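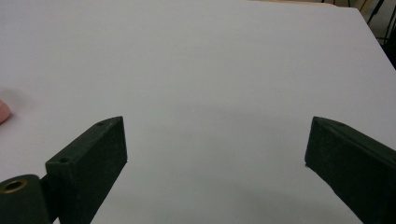

Shadow segmentation, second attempt

The February runs of the Rarnthorpe set are finished, so I can put numbers on the shadow problem. Short version: the width estimator was reading the shadow between the fingers as a third object edge, mostly on plain white tabletops with diffuse light.

The estimator takes the inner edges of the two green fingers and returns the opening. It was trained on 2655 frames, most of them over cluttered surfaces. On a bare white surface the finger edges are easy, but the soft gray band between them has enough gradient to attract the edge head. Of 500 held-out frames, 466 came back within tolerance. The remaining 31 that I could label (three were discarded as corrupt) all had the same failure: opening underestimated, one edge snapped to the shadow.

Igor Żak suggested masking by hue before the edge step – the fingers are dark green, the shadow is neutral – and that is what the current branch does. The mask is computed at half resolution and dilated slightly so the light edge along the top of a finger isn't lost.

With the mask on, all 31 are within tolerance. I haven't checked what it does over green objects. I expect it to be bad.

Still open: the Custach lighting sweep, and whether the mask is worth keeping once the edge head is retrained with more white backgrounds. The retrain starts Sunday night.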